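I'd been looking forward to the Hundano open day since my cousin got me on the list, and I nearly missed the start of it because the bus dropped me at the wrong end of the industrial estate. So I came in puffing, signed the sheet (visitor 174, apparently they'd been at this all week) and got handed a lanyard and a pair of safety glasses that fogged up straight away.

The place is bigger than it looks from the road. Ground floor is all offices and a very nice kitchen, and then you go up a metal staircase to the labs. Our guide was Ott Kuusk, who runs the Plimia project, and he was lovely. He talks fast and walks faster! Plimia is their shop-counter robot, a pair of arms that picks snacks for an order and puts them on a tray, and it was the thing I'd really come for. I worked in a servo for years and I've put together more lunch orders than I care to remember, so I had opinions.

Before that we had a quick look at Kütt, the little delivery cart, which did laps of the corridor and was very popular with the two kids in our group. I'd have liked longer there but we were already running behind.

Then the snack counter. Ott had us stand behind a yellow line on the floor and told us that if anyone saw something they didn't like, we were to yell out and he'd stop it. I thought that was just the sort of thing you say to visitors. It was going along nicely, the arms were much quieter than I'd pictured, and I was busy working out what I'd order for myself (the rice crackers, no contest).

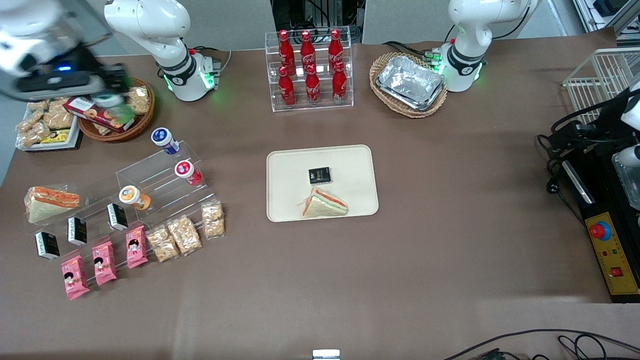

Hundano, upstairs lab, 21 June 2023

So, the fault! On the third order the right arm went over to a basket, closed its gripper and then just kept pushing down. You could hear the motor note change, a sort of rising whine, and the basket started to creak. A woman next to me said "oh no" quite loudly, and Ott had hit the stop before she'd finished saying it. Everything went dead quiet. One packet of biscuits got squashed and that was the full extent of the damage, but I'll admit my heart was going a bit. You forget how strong those things are when they've spent ten minutes being gentle with a sandwich.

What I really liked is what came next, because they could easily have hurried us off to morning tea. Ott called over Žydrūnas Kļaviņa, their safety engineer, and the two of them went through it with us standing there. The arm is meant to give up when it feels more resistance than it should. The limit is a number somebody types in, and it had been raised the week before for a different job with heavier stock, and never put back. That was it. No bad part, no mystery, just a setting left over from something else.

Someone asked why the robot didn't look after itself. Žydrūnas said it would have stopped on its own eventually, at the higher limit, but "eventually" wasn't a word he wanted to use around people. He pulled up the log on a laptop and showed us the line, number 1077, where the force started to climb. Then he wrote the whole thing up in the fault book while we watched. It's a paper book, with a pen on a string! I had a sneaky look at the earlier pages and there were eight entries for the year so far, most of them to do with cables.

They didn't run it again for us. A couple of people grumbled, having come a fair way, but Ott said it stays off until the settings have been checked by two people and one of them can't be him. Fair enough, I reckon. At the servo we had a pie warmer that tripped the power every second morning and our procedure was to turn it back on.

We finished with Ova, their egg-sorting machine, which lives behind a full cage and was honestly a bit of a relief after all that. It didn't drop a single one while I was there. Then tea and lamingtons downstairs, where I got chatting with the "oh no" woman, who turned out to be a physio and wanted to know what the limit was in kilos. Neither of us had thought to ask.

They're doing another round of visits in August and I've put my name down. Wear flat shoes, those metal stairs are murder, and get off the bus at the second stop past the roundabout.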